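# Nellitz rebound goal, second version

I've been selling football training kit for long enough to know that a rebound net gets bought in a fit of enthusiasm and then lives behind the shed. The Nellitz is the one I'd put money on you still using in February. We've had the first version in the shop for ages and I was happy with it, so I was a bit grumpy when Fortin said they were changing it. Then I spent an evening with the new one and went very quiet!

The big change is the bounce. The old net sent everything back low, lovely for passing drills and useless if you wanted a keeper to work on high balls. Now you tilt it with a pin on each side and it'll lob the ball back at head height (mind your teeth on the steepest setting, I mean it).

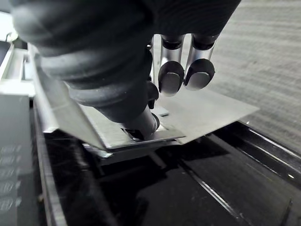

## What you get

- Goal, net and 2 tilt pins
- Ground pegs for grass
- Carry bag, a bit snug, so fold the net first and the poles go in after
- Price: £62 with the bag, or £34 for a spare net on its own

## Who's it for?

Manon Caron coaches the under-twelves at Sosdale and has had ours on loan. She runs it with pairs, one striking and one keeping, then swaps them over. She likes it most for first touch, and she did grumble that the pegs are a pain in hard ground. Fair enough, they are. Take a mallet.

If you've got a proper striker in the family, someone who really leathers it, look at the Pludov instead. It's heavier and a faff to move, but it stays put.

## Delivery and returns

We post on weekdays. If you don't get on with it, send it back with all the pins, please, as I'm forever short of pins.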